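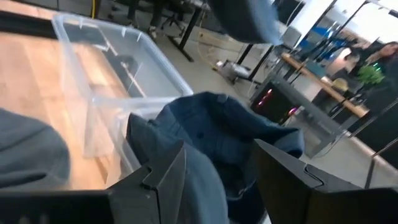

Ginden began at Imani Mfinanga's kitchen table, with one sewing machine and a pile of her neighbours' torn work trousers. We're a mending school now, tucked behind the old bakery in Lendberg, and we still think trousers are the best place to start! Blue denim like this, with its seams and soft folds, is what most people bring to their first evening, and it puts up with a beginner's wobbly stitches very kindly.

Imani teaches patching and darning. Bogdan Pietrzak looks after zips, hems and anything with a lining – he spent years altering coats and loves a tricky pocket. Gitau Kinyua runs the Were table, our drop-in for teenagers, where the music is louder and the patches are much brighter.

Courses last 3 weeks, with 2 evenings a week from half past six. Bring whatever needs fixing, or pick something from our scrap shelves. Thread, needles and tea are included (and quite often cake).

Last year our learners mended 967 pieces of clothing, and we were thrilled to see so many worn back in to show us. New courses start in May. Come and have a look round first if you like – the side door is the one with the bell.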